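Stodammont Opens a Free Skin Bar, and the Oatmeal Is Already Running Low

31 Jan 2023

If your hands feel like sandpaper by this point in the winter, there is good news from Stodammont. The old reading room on the ground floor of the Calado building has reopened as a drop-in skin care bar, where anyone can walk in, sit down at a basin and mix up a simple treatment for dry, chapped or flaky skin. It costs nothing, it takes less than an hour, and you get to carry home whatever is left in your jar!

The bar is the work of Henrik Buschmann, who ran a small soap shop in Stundow for years before moving here. He has wanted to do something like this ever since his customers started asking more questions about their skin than about his soap. "People would buy one bar and stay for an hour," he told us, laughing. "They wanted to know why their knuckles cracked every winter. So I thought, fine, let's put out some chairs."

There are 43 seats, and on opening day every one of them was taken before lunch. Word had clearly gone around. We saw teenagers, grandparents, a whole row of nurses fresh off the night shift (their hands take a beating from all that washing) and one very patient dad with twins.

The menu is short and easy to follow. It lists six treatments, all made from things you would find in a kitchen or a regular grocery store. The oatmeal soak is the big favorite so far. You grind plain oats to a fine powder, stir it into lukewarm water until it turns milky, and rest your hands in it for ten minutes. Then you pat them nearly dry and put on a thick, plain cream while the skin is still a little damp. That last part matters more than most of us think — the cream helps hold the water in, and it does a much better job on damp skin than on dry.

Next comes a sugar and olive oil scrub for elbows and heels, and Buschmann is strict about keeping it there. Sugar grains are too rough for the face, he says, and he will come over and tell you so. For faces there is a mask of plain yogurt and honey, left on for a few minutes and rinsed off with cool water. It feels wonderful and smells like breakfast. The other three are a cucumber compress for tired skin, a shea butter balm for lips and cuticles, and a very gentle foot bath that had a line all afternoon.

One thing you won't find is lemon juice. It turns up in a lot of home recipes, but it can sting and irritate, and on skin that later gets sun it can cause a nasty reaction. Baking soda has been left off the menu for similar reasons. Anyone trying a new mixture is asked to dab a little on the inside of the arm first and give it a day, so small sample pots are handed out at the door for just that. People with eczema, open cracks or a rash that won't settle are pointed to a doctor or pharmacist.

The room itself is a treat. The Calado building dates from 1746, and the tall windows let in lovely soft light even on a gray day. Fastora, the housewares store across the street, donated the basins and a mountain of towels, and the towels are warm when you get them. We cannot say enough about the warm towels.

Sessions run twice a day, with two hours of open time in between for people who already know what they want to make. No booking is needed for now, though that may change if the crowds keep up. A spring menu is planned for March, with a focus on getting winter feet ready for sandals and on picking a daily sunscreen that doesn't leave you greasy. Buschmann is also taking requests, so bring ideas. We have already put in ours for a hair mask.

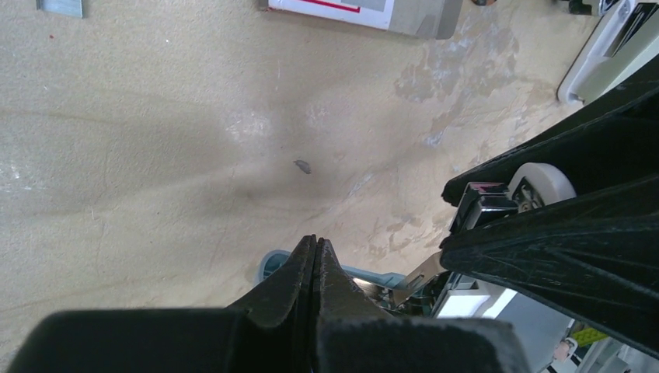
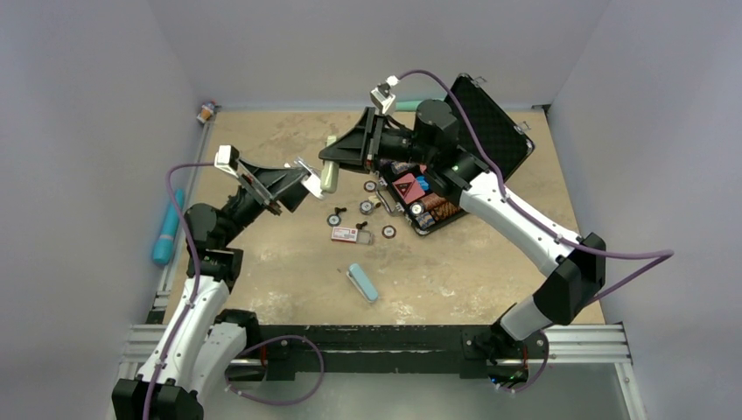
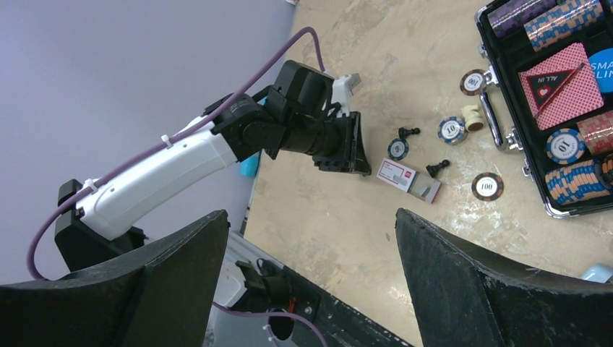

Can I bring my own cream to use after the oatmeal soak?

Any plain cream you already use and get along with is fine to bring. Unscented ones are best on chapped hands, and a thick cream from a jar or tube usually works better than a thin lotion. If you don't have one, there is a plain cream at every basin.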